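I got lost twice on my way to see Ramesh Bisht, because the Wudoldale building has two front doors and the one with the sign on it is locked. He came down to fetch me with a coffee in each hand (one was for me, thank goodness) and started talking about grippers before we'd reached the stairs.

Ramesh looks after one robot arm. He has others he helps out with, but the kitchen arm at Wudoldale is his, and he's kept a paper notebook on it from the day it came over from the Plevberg shop. I asked if I could flip through it. Page after page of tiny handwriting! Grease, torque, zero offsets, a drawing of a cable clamp he didn't like.

"The clamp was mine," he said. "I drew it so I'd remember never to do it again."

So what does he do all day? Mornings are for homing. He runs the arm to its zero pose, checks each joint against the marks, and writes down the drift. If the wrist is off, he stops there and fixes it. "People want to fix it in software, and you can, and then you've got a crooked robot with a nice number on the screen. I loosen the thing and set it right."

After that come the fingers. The pads wear at the tips first, and he swaps them every 800 grasps, a figure he got to by ruining a few sets. I wanted to know how he could tell a pad was done without counting. He pulled one out of a drawer and had me run my thumb down it. I couldn't feel a thing. He could.

"It's shiny there. See? Shiny means it slides."

Grip force was the part he really lit up about. His setting for dishes is 85 on the controller's own scale, and he got there by going up in small steps with the same bowl over and over. Too low and the bowl swings when the wrist turns. Too high and the fingers squeeze the rim and the whole thing pops out like a bar of soap (his words, with hand gestures). He has one setting for rims and a different one for handles, and he'd like a third for lids but hasn't had the time.

I asked about the worst week. He didn't have to think. Last November the arm began to stop dead in the middle of a reach, with no pattern to it, and the log gave him fault 51 every time. He changed a cable. He changed the other cable. He borrowed a power supply from Nidombridge and drove it over himself. The culprit was a connector in the base that hadn't been pushed all the way home, and he found it lying on the floor with a flashlight in his teeth.

"Four days," he said. "You can write that down. Four days for one click."

These days he tries most changes in simulation first, in a program called Sengar. The model has to get the same care as the hardware, he told me, so when he changes a finger he changes it on the computer too, that same afternoon. His rim-grasp test is up to run 479 and he still watches plenty of them start to finish, which I'd find dull and he plainly doesn't. The one he had up when I left had the fingers on the right rim of a blue-and-white bowl, with the bowl tipped a little over the marble counter. "Look at the tilt," he said, leaning in, and reached for the notebook. 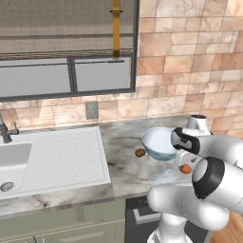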